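Taking part in a study of how people give up their landline
Plelholm Communications Research – call for participants

We are looking for 80 people in and near Naststead who have a home telephone line and expect to stop using it, or who have already stopped using it in the past year. The study is paid and most of it can be done from home.
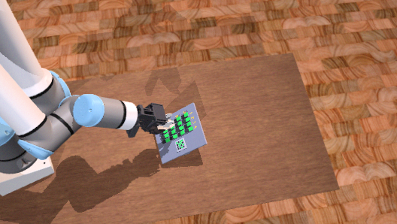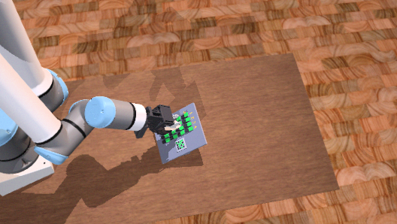

The study is called Poravby. It looks at what happens in a household when the fixed phone goes. We want to know which calls move to a mobile, which move to a messaging app, and which stop being made. We also want to know what people do about the number itself, who they tell, and which forms and accounts still ask for it a long time afterwards.

Who can take part

You can apply if you:
are 18 or over
live in Naststead or within 20 miles of it
have a landline now, or had one until some time in the past year
have a mobile phone of any kind (it does not have to be a smartphone)
can read and write in English well enough to keep a short diary

We would particularly like to hear from people aged over 65, people who share a line with someone else in the house, and people in villages where the mobile signal is poor. You do not need to know anything about telephones or computers.

Only one person per household can be paid as a main participant. Others in the home are welcome to join the interview if they want to.

We cannot take people who work for a telephone or broadband company, or who have done so in the past two years. If a household depends on a care alarm connected to the landline, please ring us before filling in the form. You may still be able to take part, but we will not ask anyone to change or unplug anything.

What you would do

The study runs for eight weeks. At the start, one of our researchers will talk to you for an hour, either at your home or at our office. We will ask who you are in touch with, how often, and how you usually reach them. With your agreement the conversation will be recorded, sound only.

After that you will keep a contact diary. This is a printed booklet with a page for each day. You write down the calls and messages you made or received, who they were with (initials are fine) and which device you used. Most people who tried the booklet for us needed ten minutes in the evening. If you would sooner type, there is a web version with the same questions.

Twice during the eight weeks we will send you a short set of questions by text message, or by post if you ask for that. They cover things like missed calls, wrong numbers, nuisance calls and how you let people know your number had changed.

A second interview takes place in the last week. It is shorter than the first and can be done by phone.

We do not listen to your calls or read your messages, and we will not ask you to install anything on your phone. You will not be asked to hand over bills, although some people find it useful to have one nearby when filling in the first few diary pages.

Payment

Main participants who complete both interviews and return the diary will receive £120, paid by bank transfer or as shopping vouchers. If you leave part way through you will be paid for the parts you have done. Travel to our office is refunded on production of a ticket or receipt. Please note that the payment may count as income if you receive certain benefits, so check before you apply – we can give you a letter setting out the amount and what it is for.

Your information

Your name and address are kept apart from your diary and interview. Reports will use a made-up name for you and for anyone you mention. Recordings are deleted once they have been typed up and checked. You can leave the study whenever you like without giving a reason, and you can ask us to remove what you have told us at any time until we begin writing the final report in January.

The study is paid for by a grant from the Rüegg Fund. The fund will see the final report but will not be given participants' details.

How to apply

Fill in the short application form, which you can get from our reception desk or ask us to post to you. It asks for your age group, your postcode, who lives with you, and when your landline was or will be disconnected. If you do not have a date yet, write "not known".

Forms must reach us by 2/4/19. We will write to everyone who applies, including those we cannot offer a place. If more people apply than we have places for, we will choose so that there is a fair mix of ages, household sizes and areas, and keep a reserve list in case anyone drops out.

If you would like to talk it over first, ask for Guðlaug Ásgeirsdóttir, who runs the study. She is in the office in the mornings. You can leave a message at other times, and someone will ring back on whichever number you give – please say if there is a time of day that does not suit you.

Large-print copies of the form and the diary are available on request. The office entrance is level, and there is parking for blue badge holders at the side of the building.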